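Speaker notes – The Top of the Desk: Looking After Pale Wood You Work On Every Day
Gakitgate Home Evenings, talk given December 29, 2021
Handouts on the chair by the door. Water for me, please, I always forget.

Slide 1. Welcome

Say hello properly and wait for coats. Thank everybody for coming out in that odd stretch at the end of the year when most of us have lost track of what we're supposed to be doing and have been eating cookies for breakfast. It's a lovely time to talk about desks, I think, because a good many people are about to sit back down at one and find the old year still lying on top of it.

Mention that I'm going to ramble a little and that people should put a hand up whenever they like. Last July at Jungate we had so many questions about water rings that I never got to the second half, and I didn't mind a bit.

Slide 2. My first desk

Tell the story of the 1840 writing table. It stood in the front room at my aunt's house and we children were not allowed to put so much as a pencil on it. There was a runner over it, and a sheet of glass over the runner, and a bowl of fruit over the glass, and I don't believe I saw the wood until the house was being packed up and two of us lifted the whole lot off. Underneath it was beautiful. It was also two different colors, with a crisp line where the runner had stopped.

Pause for the groan. There is usually a groan.

That table is why I care about tops at all. I sold it in the end (it wouldn't go up my stairs, and I cried a little in the van) and bought a plain light one to work at, and I have been leaning on that one ever since.

Slide 3. What is a top made of?

Keep short. Solid wood, veneer, or a printed surface with a wood look. People tend to get anxious about which they have and they needn't. Suggest looking at the underside and at the front edge. If the grain on top carries over the edge and down, there's a good chance it's solid. If there is a strip along the edge with its own separate pattern, it's probably one of the other two.

Pass around the three sample blocks from Mac Giolla. Remember to get them back this time! I am still one short from Jungate.

Slide 4. Everyday wiping

Soft cloth, barely damp, along the grain, then a dry cloth. That's the whole routine and I have done it for years. Pale wood shows pencil smudges and coffee more than dark wood does, but it hides dust wonderfully, so I think of it as a fair trade. I do mine when I close up for the evening, with the radio on, and it takes less time than finding the cloth.

On polish: go gently. I bring up the Bavinex tin because somebody always asks what I use, and I do use it, twice a year, a scrap the size of a pea. Not on printed surfaces. They don't drink it in and it only sits there getting sticky under your wrists.

If there's time, tell the one about the banana.

Slide 5. To cover or not to cover

This is the part people come for, so slow down. Covers come in all sorts: felt, leather, cork, glass, and the clear or frosted plastic sheets that let some of the wood come through. I've gone back and forth on the plastic ones. I used to be quite snooty about them. Then I spent a winter doing watercolors at the kitchen table and I became a good deal less snooty.

What I like about the frosted kind is that it softens things. You still know there's wood there, only a bit milky, the way a garden looks through a bathroom window. And a small sheet can be picked up and put away. A cover that runs from edge to edge tends to stay down for good, and then you get my aunt's line.

Points to make, in whatever order they come up:
Lift it once a week and let the top breathe.
Wipe both sides of the sheet. Grit gets underneath and scratches.
Soft plastics can stick to some finishes in warm weather, so try a corner first and leave it a few days.
Move it a hand's width now and then if the desk is by a window.
Smooth edges are kinder to your forearms than sharp ones. Run a finger around before buying.

Slide 6. Two looks at a pale top

Click through slowly and let people look before talking.

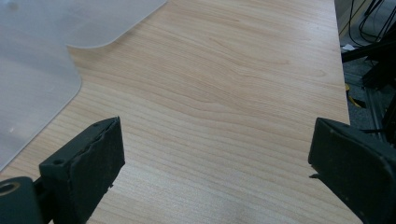 Frosted sheet on the wood in the first; a green box with its big white 999 on the second.
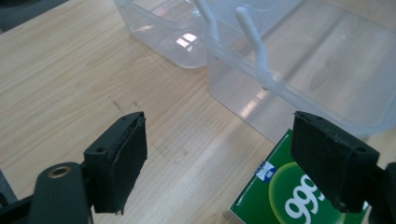

A listener at Jungate told me she had thrown her plastic sheet out altogether, and that she would sooner have the rings and the ink. Her feeling was that a desk which is never marked has never really been yours, and she said her children's homework was pressed into hers so firmly that you could read the long division if the lamp was low.

I've thought about that a lot. I can't say she's wrong. Tell the room so, and ask for a show of hands: who covers, who doesn't, who covers only when company is coming. Let them argue a minute or two. It's generally the warmest part of the evening and I learn something each time.

My own answer, if pressed, is that I cover for glue, paint and hot mugs, and leave the wood alone the rest of the time. Letters and bills can't do it much harm. I like the feel of wood under paper – there's a tiny give to it that plastic doesn't have, and my handwriting is better for it, or so I tell myself.

Slide 7. What lives on the desk

Go back to the box for a moment. Boxes are terrible settlers. A cardboard box comes to rest on a desk and if you don't deal with it that day it becomes furniture. I had one on mine so long that I was stacking the mail on it. Cardboard is gentle enough on a finish when it's dry, but if the bottom gets damp the color can travel, and a green or a red box will leave you a souvenir. Check underneath before you slide anything colored across pale wood. Better still, lift it.

The same goes for containers. Plastic tubs and trays are fine things, I'd be lost without them, but they do like to have a bit of sand under one corner. Little felt dots on the bottom are cheap and last for ages. I put them on everything for a while, including, by mistake, the cat's dish.

Then the clearing exercise. Ask everyone to picture their own desk and name, to a neighbor, the one object that has been there longest. Give them a few minutes. Walk about and listen in. Good answers from past evenings: a doorknob, a single glove, a jar of foreign coins, a wedding invitation for a couple since divorced.

Slide 8. Repairs you can do yourself

White rings: a soft cloth, a dab of oil, patience. Leave overnight.
Dents in solid wood: damp cloth and a warm iron, short touches, keep it moving. Never on veneer, please, I have done it and I've heard the glue let go.
Ink: blot, don't rub, and if it has gone in, make friends with it.
Light scratches on a printed top: a wax crayon in a near shade, buffed off. Choose a shade lighter if you can't match.

Hold up my test board with the 11 ruined squares. People enjoy those far more than the good ones, so leave it out on the table afterward.

Slide 9. Looking along the grain

A small thing to try at home. Sit at your desk in the morning with everything pushed to one side, get your chin down near the surface, and look along it toward the light. On a pale top the lines are so fine that most of us stop seeing them after the first week. There may be a place where they bend a little. I have one just by my left elbow that looks like a river from an airplane, and I'd had the desk three years before I noticed it.

You'll also see every crumb. Have the cloth handy.

Slide 10. Questions and tea

Remind people that the handout has the polish chart on the back and that the urn is slow. The spring talk is on drawers, sticking and otherwise, and I'd be glad of anybody's stuck drawer if they can carry it in. Collect the three blocks. Count them before the lights go down, and switch off the projector at the wall.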